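Demonstration by teleoperation

Demonstration by teleoperation is a method of teaching a robot a manipulation task in which a human operator drives the arms from a distance while joint positions, gripper commands and camera images are recorded. The recordings, usually called episodes, are later used to train a control policy. The method belongs to the wider family of programming by demonstration, together with kinesthetic teaching, in which the operator takes hold of the arm and moves it directly.

Equipment

A typical station has one or two arms, each with a parallel gripper, an input device for the operator and several cameras. In leader-follower systems the input device is a smaller arm with matching joints. Other systems use hand controllers or a motion-tracked glove. Table surfaces are often marked with tape so that objects can be returned to known starting positions between episodes. Household items such as mugs and cartons are common task objects.
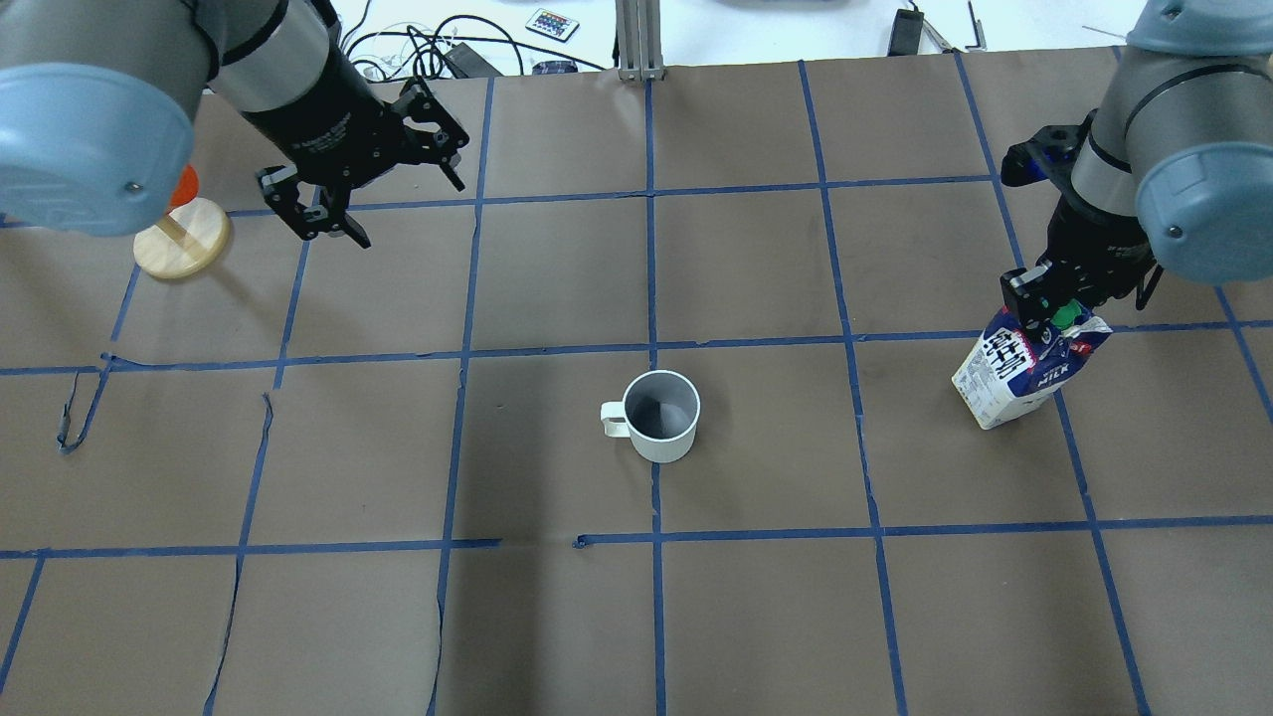 Camera placement

A fixed camera above the table records both arms and the layout of the objects. Its view of the contact point is frequently blocked by the arm itself, and most stations add a camera at each wrist. The wrist view moves with the gripper and has no constant background, so tape lines and similar marks are of limited use in it as a fixed reference.

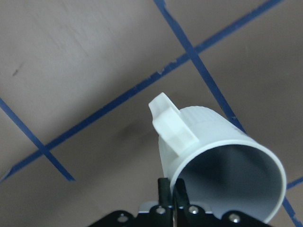
Grasp choice is left to the operator and is a main source of variation between episodes. A vessel with a handle may be taken by the handle, around the body or at the rim. The rim grasp, with the fingers clamped on the wall near the mouth as on the white plastic cup, leaves the handle free and allows a steep tilt, but it places the fingers close to the opening. Mixed grasps in one data set tend to slow training unless each is well represented.

Recording practice

The Farkwood protocol, drawn up by Yeison Taipe and Jairo Puma at Istport and dated 2018-09-30, sets 200 episodes per task as a minimum and 1000 for tasks that use both arms. Episodes with a pause longer than 2 seconds are trimmed or discarded. The Nestuvport station later adopted the same limits — with the pause rule applied only to the moving arm.

Limitations

Operators receive little or no sense of force in most systems and tend to close the gripper harder than needed. Delay between input and motion leads to overshoot. Kinesthetic teaching avoids both problems, but the operator's hands and body then appear in the camera images.

See also

Kinesthetic teaching
Leader-follower control
Imitation learning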